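3. Data Collection

3.1 Setup

All of the examples used in this paper were gathered on one tabletop station at our Trastia site. The station has a small printed arm with hobby servos, a light wood-grain table with rounded corners, and one object for the arm to work with. For the mug task, which makes up the largest part of the Minja set, the object is a sage-green mug with a steel interior. Figure 2 shows the arm and the mug from a side view and from two overhead views.

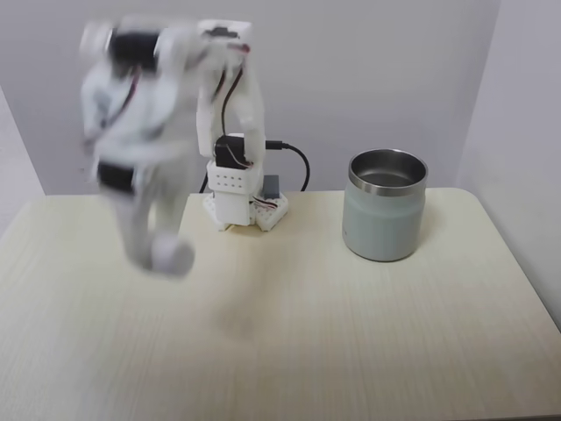
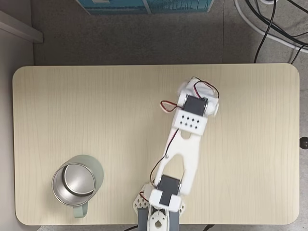
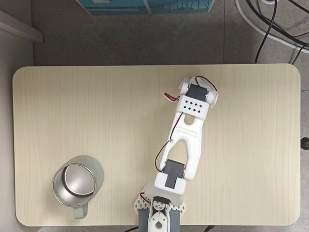

Figure 2. Mug task, side view (top) and overhead views (middle, bottom). The mug is upright in the top and middle views and on its side in the bottom view.

The side view and the overhead view are both stored for every episode. Joint positions are logged with each pair of images. We do not mask the background, and whatever lies on the floor past the far edge of the table stays in the overhead images that the policy sees.

3.2 Episodes

An operator drove the arm by hand with a matching leader arm. Each episode starts from a start state drawn by a short script, which gives the mug position, the direction of the handle, and whether the mug stands or lies down. The operator sets the mug to match and starts recording. An episode ends when the operator presses the stop key or after 50 seconds, whichever comes first.

We recorded 2,944 episodes of the mug task in July. Operators worked in blocks of 5 episodes and then changed places, so that no single driving style would fill a long stretch of the data. Failed attempts were kept and tagged as failures. They are left out of the policy training set but are used to train the success classifier in Section 5.

3.3 Filtering

Raw episodes often begin and end with idle time. We cut this with Trimham, a small tool that drops leading and trailing steps in which no joint moves more than a set threshold. The threshold was picked by hand on a few episodes and then left alone. Trimham does not touch pauses in the middle of an episode, as many of these come right before a grasp and we wanted the policy to see them.

A second tool, Nullo, checks each episode for missing images, repeated time stamps, and joint readings that jump farther than the servos can travel in one step. It removed 316 episodes. Most of these had a gap in one of the two image streams, and the rest had bad readings from the elbow servo.

Motion blur is not a reason for removal. In fast swings the upper part of the arm can smear badly in the side view, as in Figure 2 (top). We trained one early policy with blurred images taken out, and it did worse on the reaching part of the task. All later runs keep them.

3.4 Start states

Standing and lying start states were drawn with equal chance. The lying states are harder for the operator, and those episodes run longer after trimming. We did not reweight for this, so lying starts supply more than half of the time steps in the final set. The effect of this on the trained policy is covered in Section 6.2.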